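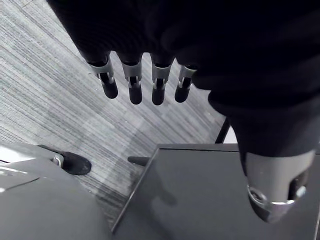
Figure 7.1. Four fingers over a striped carpet.

We use cookies to remember your reading position. Accept

Filed under: Open Textbooks > Everyday Economics

By the Garellow editors, 2020-07-02

Chapter 7: Why the Cheap One Costs More

The town of Prullville once bought 44 park benches from the lowest bidder, a firm called Burkix, and saved 715 dollars. By October it had spent 902 dollars on screws. The mayor's office called this a learning experience, a phrase that usually means the money is gone.

Economists call it life-cycle cost. In this chapter you will learn to add up what a thing costs after you own it, starting with the benches.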